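Fulling

Fulling, also called milling or, in parts of Scotland, waulking, is a step in the making of woolen cloth in which the woven fabric is cleaned, shrunk and thickened by moisture, heat, pressure and movement. The process removes oils and dirt left from spinning and weaving, and it causes the surface fibers to mat together. A fulled cloth is denser, warmer and more resistant to wind than the same cloth as it leaves the loom.

Principle

Wool fibers are covered with overlapping scales that point toward the tip of the fiber. When the fiber is wet, warm and under repeated pressure, it moves more easily in the direction of the root than in the direction of the tip. Neighboring fibers travel past one another and lock, and the cloth contracts in both length and width. The effect cannot be reversed. Cotton, linen and silk have no such scales and do not full, although they may shrink for other reasons.

The rate of fulling depends on the breed of sheep, the twist of the yarn, the openness of the weave and the alkalinity of the bath. Loosely twisted yarns full quickly. Worsted yarns, in which the fibers are combed parallel and twisted hard, full slowly and are usually finished with little or no milling.
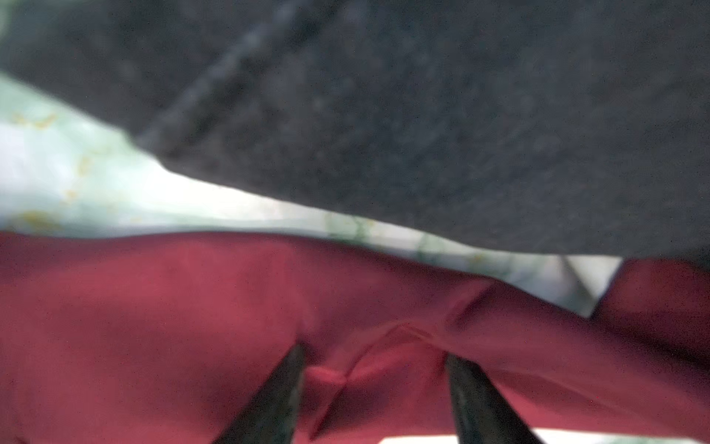 Fulling is distinct from felting in the strict sense. Felt is made directly from loose fiber, with no yarn and no weave, while fulled cloth keeps its woven structure under the matted surface. In everyday speech the two words are often exchanged, and knitted goods that have been shrunk on purpose are commonly sold as felted wool.

Hand and foot fulling

The oldest methods used human labor alone. Cloth was placed in a tub or trough with water and a cleansing agent, then trodden underfoot. Roman fullers worked in this way and used stale urine as a source of ammonia. Fuller's earth, an absorbent clay, was used to draw grease out of the fabric.

In the Scottish Highlands and Islands the cloth was worked by hand on a long board. A group, in most accounts made up of women, sat on both sides and beat the wet cloth against the board in rhythm, passing it around as they worked. Songs set the pace, usually with a solo line answered by a chorus. Lorna MacKinnon, in her study of household cloth finishing in the Narndale district, notes that the finished width was checked against the length of the middle finger, and that work resumed if the cloth was still too wide.

Fulling mills

Water-powered fulling mills spread through Europe during the Middle Ages. A water wheel turned a shaft fitted with cams, or tappets, which raised heavy wooden hammers and let them fall on cloth held in a trough. The shape of the trough caused the cloth to turn slowly, so that fresh areas were struck with each blow.

The mill at Narndale is first recorded in a lease of 1491, which obliges the tenant to keep the stocks and the wheel in repair. A later inventory lists two pairs of stocks, a copper for heating water, and tenter frames in the adjoining field. The mill passed to the Aitken family, who converted it to rotary machines in the nineteenth century. The wheel pit and part of the leat survive.

Rotary milling

In the rotary milling machine, the ends of a piece of cloth are sewn together to form a continuous rope. The rope is drawn between rollers and pushed into a narrow channel known as the spout. Pressure from the rollers reduces the width, and a weighted or spring-loaded lid on the spout reduces the length. The operator can adjust the two separately – an advantage over the stocks, which gave little control over direction.

Typical settings for a medium overcoating are a cloth length of 60 yards and a running time of 125 minutes, with the width measured at intervals. Overmilled cloth becomes stiff and boardlike. Undermilled cloth shows the weave too clearly and may shrink further in the tailor's hands.

Drying and finishing

After fulling, the cloth is rinsed and stretched on a tenter, a frame fitted with hooks along its edges. The tension evens the width and removes creases. The surface may then be raised with teasels or wire-covered rollers and cropped to an even height with shears. Cloth finished in this way, with the weave fully hidden, is known as broadcloth or, in a heavier form, as melton.

Colors dyed in the fleece or yarn must be fast to milling. Deep reds are a common source of trouble – a poorly fixed dye will bleed into lighter stripes during a long run.
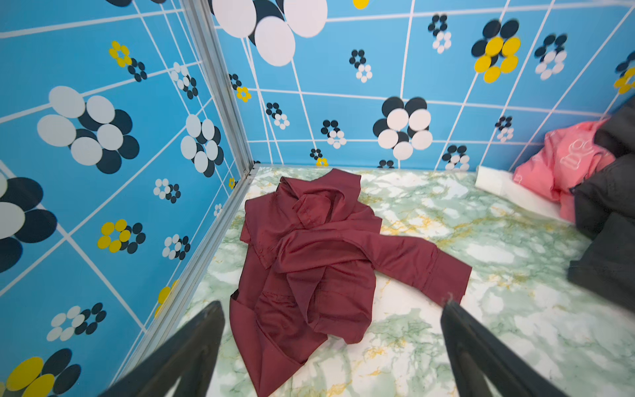 Care of fulled cloth

Garments made from fulled cloth should be brushed after wear and aired flat or on a wide hanger. Washing in warm water with agitation restarts the fulling process and may reduce the garment by a full size. Cool water, a neutral detergent and minimal handling are advised where washing cannot be avoided. Linings of other fibers do not shrink at the same rate as the shell, and puckering at the hem and cuffs is the usual result of careless laundering.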